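Chapter 3
Planning and Budgeting for a Robot Workstation

Learning goals

After studying this chapter, you should be able to:
– separate the purchase price of a robot arm from the full cost of a working station;
– prepare a list of requirements before asking suppliers for quotes;
– explain why test items and bench layout belong in the budget.

3.1 The price on the quote

An organization that buys its first robot arm usually begins with the arm itself. The supplier's quote is clear, the figure is easy to compare, and the purchase can be approved in a single step. Much of the spending, however, falls outside that figure. Mounting hardware, cables, spare fingers, trays, lighting, staff training and changes to the room are often bought later, from several budgets, and may never be added together.

The Hindholm case, used throughout this chapter, shows how this happens. Hindholm set aside $2,000 for fittings and small parts at a sorting station. The plan named 11 items to be bought. It did not allow for work on the counter or for replacement of worn parts, and nearly $100 of the first order went to freight. When a second order was needed, no line in the budget covered it.

3.2 Starting from the task

A sound plan describes the task before it describes the machine. The planner should record what is to be picked up, where it will lie, and what surrounds it. Soft goods, rope, sponge and smooth tapered shapes make different demands on a gripper, and a model chosen for one may be a poor choice for another.
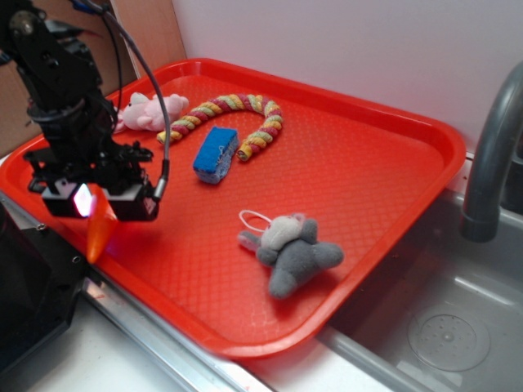
Figure 3.1 A gripper holding an orange carrot-shaped item at a red tray, with four other items on the tray.

The space around the arm should be measured with the same care. In Figure 3.1 the tray reaches over part of a sink, and a cable hangs in a long curve in front of two of the items. Clearances of this kind are best settled on a floor plan – before the order is placed – and should include the path of every cable as the arm moves.

3.3 Comparing offers

Suppliers seldom quote on the same basis. In the Hindholm case, Flerix offered an arm and gripper as one package, while Stetolach priced each part separately and Alipour included 3 days of training. To compare such offers, the planner restates each one under common headings: equipment, installation, training, spare parts and yearly upkeep. Any heading left blank is a question to be put to the supplier in writing.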